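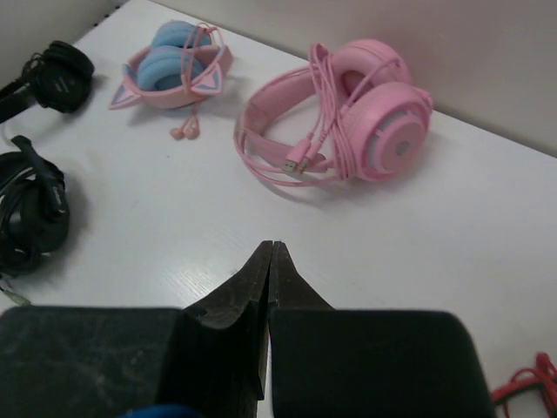
*Fig. 4: Headphones of different colors on a white tabletop*

## 4. Preparing the headphones for a listening session

This section is for the person who sets up the Penura listening system before a class or a group visit. It is assumed that the Eichhorn base unit is already mounted and connected to power as described in section 3. If the green lamp on the base unit is not lit, go back to section 3 first.

The Penura system accepts any headphones with a standard 3.5 mm plug. They do not need to be the same model. Headphones of different models will not play equally loud at the same setting, and for this you must do the level check in 4.2.

### 4.1 Connecting

1. Turn the main volume on the base unit fully to the left.
2. Put one splitter box (part 1491) in front of each group of seats. One box serves six listeners.
3. Connect the first splitter box to the output marked LINE A. Use the gray cable from the accessory bag.
4. Connect the second box to the first one, the third to the second, and so on. Do not connect the last box back to the base unit.
5. Plug in the headphones. Push each plug until you feel a small click. A plug that is only half inserted gives sound in one ear.
6. Press SCAN and hold it for three seconds. The display shows the number of headphones found. Compare it with the number you have plugged in.

**Note:** The display can show up to 43. If you have more listeners than this, a second base unit is necessary. See "Linking two units" in section 7.

**Note:** Headphones with a microphone can be used, but the microphone will stay silent. If the plug has three black rings, use the adapter (part 1766). Without it the SCAN function may skip this position.

**Caution:** Never pull a plug out by its cable. Hold the plug itself and keep your other hand on the splitter box.

### 4.2 Level check

Do the level check every time you bring headphones that were not used before with the system. For the usual set, once in a term is enough.

1. Select TEST on the base unit. A spoken voice begins to repeat short sentences.
2. Turn the main volume slowly to the mark 3.
3. Listen with each pair, one after the other. Begin always with the left ear.
4. If a pair is too loud or too quiet, turn the small wheel next to its socket on the splitter box. Clockwise is louder.
5. Select TEST again to stop the voice.

**Caution:** Do not put headphones on your head while the main volume is above the mark 5. Set the volume first, then put them on.

In the reading room at Plidham the wheels were found at maximum on almost every box after the first month — users had turned them during sessions. You can lock a wheel with the clear cap from the accessory bag.

### 4.3 After the session

1. Turn the main volume fully to the left and switch the base unit to standby.
2. Unplug the headphones and wipe the ear pads with a soft cloth, a little damp. Do not use alcohol on foam pads.
3. Let the pads dry in the open air before you store them.
4. Wind the cable in wide loops. Do not wind it tightly around the headband, this breaks the wire near the plug.
5. Put any pair with a fault in a separate bag and write the fault on the label.

Replacement pads and splitter boxes can be ordered from the service desk in Fekbridge. Please give the part number and the serial number of the base unit — you find it on the underside, next to the power socket. In July the desk is open only until noon.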